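Girness bedding and bin: a small bedroom, refitted for 343 pounds

Posted 4 November 2021 by Azadeh Shirazi

My daughter's room needed doing in August and I had put it off long enough. The old fitted sheet came off the mattress at one corner every night, the blanket had gone hard from too many washes, and rubbish went in a carrier bag hung on the door. I bought most of the replacements from Girness in one order, with the mattress coming separately from Flerngate. The mattress was 239 pounds of the total and I will not say much about it, as it is a plain foam single and does what a mattress should. This review is for the sheet, the pink blanket and the wastebasket.

The fitted sheet

It is light blue with a faint palm tree print. On the website the print looks stronger than it is. The palms are white, pale yellow and soft blue, and from the doorway you mostly see a blue sheet. My daughter was a bit let down by this on the first day and has since stopped mentioning it. I prefer it faint.

The fit is good. The elastic is sewn all the way round the hem and the corners are deep, so it stays put on our mattress with a bit to spare. If you have a very thick mattress or use a topper, measure first. It went on tight after the first wash and I thought it had shrunk, but it eased after a night. The fabric is thin. I would not call it see-through, but do not expect a heavy cotton. It dries on the line in a morning, even with no wind, and I don't iron it.

Where it does well is as a work surface. We tip the hair things and socks out on the bed every couple of weeks to sort them, and scrunchies are much easier to find on a pale, quiet print than on the dark flowery sheet we had before. The one thing I have against it is that velvet leaves fluff behind, and you do see that on light blue. A lint roller takes it off.

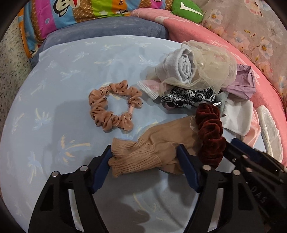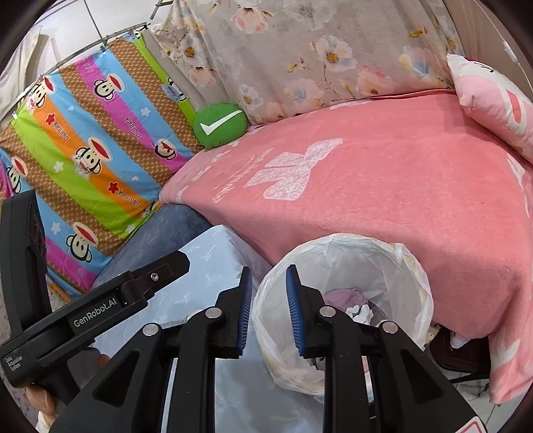
Sock and scrunchie sorting on the palm sheet (first photo); the lined bin on the floor by the pink blanket (second photo).

The pink blanket

This is a fleece, pink all over, with a big lacy bow printed in a lighter pink and some curly lettering under it. We have it on a single and it covers the mattress and hangs down over the front edge, which I wanted because of what gets kept under there. It is light and warm enough for autumn with a sheet. In winter it will need a duvet with it.

I have washed it at a low heat with no softener, as the label says, and the pile is still soft. It did shed in the first wash, enough to fill the filter, so do it on its own. The bow has not cracked or faded so far. It slides about more than a woven blanket would, and my daughter has to pull it back up the bed most mornings. My sister Zohreh Soltani bought the same one in August and has the same complaint.

The wastebasket

A plain round white bin. I nearly left it out of the review, but it has been the most useful thing in the order. It sits on the floor just below the edge of the bed, where tissues can be dropped in without getting up. It has no lid and no inner ring to hold the liner, so the bag has to be folded over the rim and left to hang down the outside. It looks untidy. It also works, and I can lift the whole bag out in one go.

Ordinary small bin liners fit. The Nikzad ones from the corner shop are a little too big, but I had a roll to use up and the extra just hangs lower. Two points against it: it is light, so an almost empty bin gets knocked over by the hoover, and white shows every mark. It wipes clean with washing-up liquid.

Ordering and delivery

The parcel was due in three days and took five. The blanket was on top and had a small pull in one hem. I emailed a photo and Hanan Azar at Girness offered to swap it or take a bit off the price. I took the money off and put a stitch in it myself. She replied the same afternoon both times, so no complaints there.

Would I buy them again?

The bin, yes, and I have ordered a second for the bathroom. The sheet, yes, at the sale price — I would not pay the full amount for fabric that thin. The blanket is fine and my daughter likes it more than anything else in the room, but have a look at the slightly heavier Brimetside one before you decide. I haven't used it myself, only felt it in the shop, and it seemed less likely to slip.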